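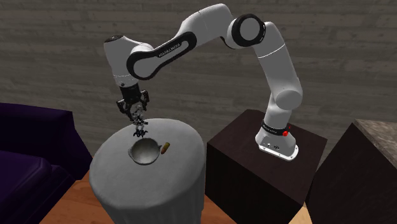

Khadija Metwally wrote to ask why I would spend money on a simulator license before I owned a single robot, and whether that wasn't the wrong way around. She is pricing a first arm for a small workshop and has a fixed amount to spend. I answered her by email on Tuesday, but the answer got long, so I am putting a fuller version up.

I don't think it is the wrong way around. The license I use is the Posus one, and it costs me 47 dollars a month. I have had it for two months. In that time I have changed my mind about the pedestal, the gripper and the side of the table the arm should stand on, and none of those changes cost anything beyond the monthly fee. If I had ordered in July as planned, I would be paying return freight on at least one of them.

The room I test in is a stock room that came with the software. It has a purple sofa in it and a round table with a white cloth down to the floor. I kept it. My own bench is a rectangle and has no cloth, and I will have to model it properly before I sign anything, but for reach and for picking up small items the stock room does well enough. The task I run most is one bowl and one small cylinder lying next to it. It is dull, and it is close to what I need the arm for, which is moving small parts from a surface into a dish.

Pedestal first. My first plan was to clamp the arm to the table. Every supplier I talked to will sell you a clamp, and it is the cheapest line on the quote. In the simulator I tried the arm on the tabletop and it ate up the space I wanted for the work. With the arm on a block next to the table, it goes up and over and comes down onto the work from above, and the top stays free for parts. So the budget now has a pedestal in it. Bassi quoted me 1,080 dollars for a steel one, drilled for the base plate and with leveling feet. That hurt a bit. A welder in town may do it for less, but I would have to supply the drawing and take the blame if the holes are off.

Then the gripper. I am staying with a plain parallel gripper with two fingers. The three-finger one from Undano looks good in their videos and I wanted it, but I couldn't come up with a part in my own bins that needed it. What I do need is spare fingers in more than one shape, and those are sold separately. Khadija, if you read this, ask about fingers early. On my first quote they were missing altogether, and the gripper came with a set that was too wide for anything small lying on its side.

Things the simulator has not helped with, and that I had to budget for from other sources:

Freight. An arm is heavy and comes in a crate. Merville wanted 160 dollars extra for delivery with a lift gate, and I don't have a loading dock, so I am paying it.

Power and cabling. The controller needs a place to sit, and the cable from the controller to the base has a fixed length unless you order the longer one. Measure this on the floor with a tape, along the route the cable will really take.

Safety. I am still working on this part. A scanner costs more than I hoped and a fence takes up floor. I have asked for a risk assessment quote and I'm waiting on it. I would not buy the arm before that number comes in, because it could change where the arm goes.

Contact. The simulator is good at showing where the arm can reach and poor at telling me how a small light object will act when a finger brushes it. Mine roll in the simulation in a way I don't trust. For that I am asking Merville for a day with a demo arm, with my own parts in a box. They said yes in principle and have not given me a date.

Khadija also asked how much to hold back. I have set aside two months of the license after delivery, the extra fingers, and a day of somebody's time for setup. I have not put in a service contract for the first year. The warranty covers the joints, and I would like to see how much I use the thing before paying for visits.

One more point on order. I got the pedestal quote before the final arm quote, and I would do it the other way next time. The bolt pattern differs between models, and Bassi had to redo the drawing when I switched to the longer arm. They didn't charge for it, but it took a week off my schedule - and I had promised them the drawing was final.

The next job is modeling my real bench. I have the measurements written down and will start on it this weekend.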